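# The Basket Years

I own too many baskets. I know this because my sister came to stay in June, opened the hall cupboard looking for a towel, and was hit on the shoulder by a stack of them. She was fine. The baskets were fine too, which says something about baskets.

It started when we moved into the flat in Flindgate, a place with lovely tall windows and not one drawer in the bathroom. Not one! I put my toothbrush on the windowsill and my hair ties in a soup bowl and carried on like that for months. Then a friend, Nhi Phan, came over for dinner, went to wash her hands and came back holding the soup bowl. "We're going shopping," she said. We went that Saturday and I came home with four.

Four was a perfectly sensible number. One for the bathroom, one for the mail, one for tea towels and one for all those cords that belong to something but you couldn't say what. I should have stopped there.

The trouble is that a basket makes a mess look like a decision. Tip a heap of odd socks into one, put it on a shelf, and suddenly you're a person with a sock system. I've had friends stand in my living room and tell me how organised I am while looking straight at a wicker number containing a dead torch, a jar lid, some curtain hooks and a half-eaten packet of licorice. I said thank you.

So this winter I decided to do it properly, and I rang Engelbert Lehner. He ran the Prekov homewares shop for years, back when it was still on the corner by the chemist, and he has views. I'd expected him to tell me to throw things out. He was much more interested in what my baskets were made of.

"Where does the wicker live?" he asked.

I admitted that some of it lived in the bathroom.

There was a long pause. Wicker, according to Engelbert, belongs in the bedroom or by the couch, somewhere it can be admired and left alone. Put it next to a shower and it goes musty, and it'll catch the threads on every good towel you own. For wet rooms he likes plastic, and for cupboards he likes plastic with slots, so you get a bit of air and a hint of what's in there. A hint is enough. Fully see-through tubs make him gloomy - "like looking into somebody's handbag".

I've come round to his way of thinking. The slotted ones are my favourites now, and not glamorous in the slightest. You can rinse one under the tap, turn it upside down on the rack and forget about it. White goes with everything, and a rounded shape is kinder on the knuckles when you're groping around at the back of a shelf. I do like a solid rim as well, something smooth to grab when you're hauling it down with one hand and holding a cup of tea in the other.

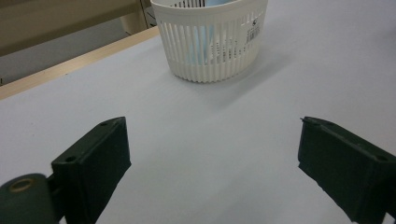
*White slatted plastic, barcode label still on, with something pale blue tucked inside.*

About those labels. I'm a terrible one for leaving them on. Nhi peels hers off in the car park, and Engelbert swears by a hairdryer on low and a dab of eucalyptus oil for whatever's left behind. I've tried it and it's quite satisfying, but you do smell like a cough lolly until bedtime.

His other rule is about filling. Leave the top few centimetres empty, always, so you can get your hand in without an avalanche. I broke that one in the first week with the tea towels and then spent a whole morning folding them in thirds, which I found so soothing that I moved on to the pillowcases. By lunch I'd done the Nistor blanket too, the scratchy one from Mum's, and it looked so smart I put it out on the armchair.

I've been through the hall cupboard since. A stack went to the op shop, a couple went to my sister (she asked, I promise) and the wicker has been moved out of the bathroom to hold magazines. The cord basket is exactly as it was. Engelbert says to give myself until spring, then take out anything I haven't plugged in. I've already found the charger for a camera I sold, and a plug that doesn't fit a single thing in the flat. I put them both back.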